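The plastic bowls, and what I have decided to keep

I have been putting off the plastic shelf for a very long time. Every kitchen has one, I suspect, the shelf where things go in easily and come out in an avalanche, and mine is the low one to the left of the oven. I can reach it only by kneeling on the floor with one arm in up to the shoulder, which I do most mornings and complain about every time.

So last weekend I put the kettle on, spread the dark green cloth over the square table, and started bringing things out. (The cloth is a habit I picked up when we lived in the upstairs apartment on Sorkgate, where the table was so scratched that you couldn't set anything down on it without wincing. The table is a different one now but the cloth stayed. I can't sort things on a bare table anymore, it feels like eating standing up.)

A lot of what came out went straight into the recycling. There were lids for boxes I haven't owned in years, and a colander with one handle, and a measuring jug from which every single number had worn away, so that it was really just a jug with opinions. I kept that one back for the garden. What I was left with, once the cloth had been shaken and put back, was the bowls, and I found I wanted to write about the bowls.

I know they're only plastic. But I had never had them all spread out together before, because they live one inside another in the dark, and I was surprised by how cheerful they were. The lime green one by itself is a bit much, frankly. Put it next to a purple one and it calms right down. 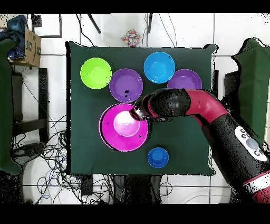
Six bowls on the green cloth, the big magenta one in the middle.

The magenta one is the one that gets used the most. It's noticeably bigger than the rest, with a wide flat rim you can get a proper hold on, and it's the bowl I reach for when there's salad for a crowd or bread dough that needs somewhere to rise. It has a few dark marks on the rim now. I went at some marks like that years ago with baking soda and a great deal of hope and got nowhere, and I've made my peace with it. A bowl that does that much work is allowed to show it.

The two purple ones came together from Gumness, the housewares store down by the ferry, which used to keep all its plastic in wire bins out on the sidewalk and bring it in when it rained. I went in for a dish brush. I came out with two purple bowls and no dish brush, and had to go back the next day, and I still think about how patient the woman at the register was with me. They're shallow, which makes them useless for whisking anything, but they are perfect for breadcrumbs on one side and flour on the other, and for popcorn, and for the peas when there are peas.

The sky blue one is what I'd call a middle bowl. Pancake batter lives in it on Sundays. If you have only one bowl in your first kitchen I would say get something like it, deep enough to beat eggs in and light enough to hold against your hip while you look for the spatula.

And then there's the little dark blue one, the smallest of the lot, and really I'm not sure whether it's a bowl or a cup. We have argued about this at home. I use it for salt when I'm cooking something that takes a lot of pinching, and for the one egg yolk a recipe always wants you to set aside, and it has been lost behind the flour more often than anything else I own. Every time I find it I'm so pleased.

I had a number in my head before I started, which was 90. That was how many pieces of plastic I guessed were in there, lids included, and I said it out loud so that I'd be held to it. I didn't count in the end. I got distracted by the bowls, and then by lunch, and then by reading the bottoms of things to see which ones can go in the dishwasher, and by then the pile for the recycling had already gone out to the hall.

The cups were a separate question. They nest, and that's most of what I like about them, though it's also why I forget that I have them, because a stack of cups looks like one cup when you're peering at it sideways with your cheek against a cabinet door. They came in the mail from Stukedby, a small mail-order place that used to send a catalog every spring. I still have the one I ordered from, and the cups are item 1369, with a little pencil tick next to them that I must have made at the kitchen table. I ordered a bread bin from the same page, item 671, and it arrived with a dent and I kept it anyway, and it's sitting behind me as I type with half a loaf in it. 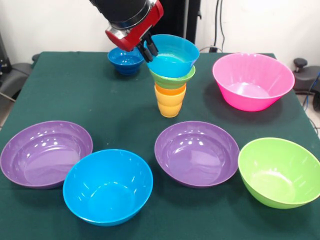

Page last changed: Thursday, May 12, 2022

Light blue goes on top, then green, then orange, then yellow at the bottom. I couldn't tell you why that's the order, but it's the order, and if I find them put away any other way I take them apart and start again. The orange hardly shows at all when they're stacked, only a thin stripe of it at the rim, and I have a soft spot for it for that reason. The yellow one has ribbed sides and is the nicest to hold when your hands are wet. They're for picnics, in theory. In practice they're for rinsing paintbrushes, giving the neighbor's child a drink at the back door, scooping rice, and catching the spider that comes in every March.

I did wonder about letting the cups go. We have glasses, after all, and it's been a good while since anybody in this house went on a picnic that wasn't rained off. I even got as far as fetching a bag. But then I thought about Grīnberga, the bakery on the corner, where they set out water for customers in cups a lot like these, every color mixed up together, and how the table by the window always looks as though somebody's having a birthday. I put the bag back in the drawer.

So the bowls stay, and the cups stay, and the question became where. I didn't want them back on the low shelf, because that would only put me on the kitchen floor again by the end of the week. What I've done is clear the open shelf over the counter, where the cookbooks I don't use were, and I've nested the bowls there with the magenta at the bottom and the rest going up by size. The two purples are the same size, so one sits in the other without leaving any gap and they do stick a bit. A square of paper towel between them helps. The little dark blue one is at the very top, where I can see it.

The cups are next to them. It took almost 5 minutes to arrange it all and then a good deal longer to find a home for the cookbooks, which are at present on a chair.

A few things I'd pass along, if you have a shelf like mine. Take everything out at once, even if you think you know what's at the back. Match the lids to the boxes before you decide about either one. Wash what you're keeping in warm soapy water before it goes back up, because plastic that's been shut in a cupboard gets that faintly tacky feel, and a wipe with a dry cloth only moves it around. And have your lunch first.

I've had a couple of messages asking if I'd say more about the cloth. It's plain heavy felt, bought off the roll, and it hangs a little over the edges of this table because it was cut for the other one. I wash it cool and dry it over the door. The green has held up very well.

Next is the drawer with the string in it. I opened it yesterday, looked in, and closed it again, so it may be a while before I write that one up. The cookbooks are still on the chair, too, and we've been eating dinner one seat short.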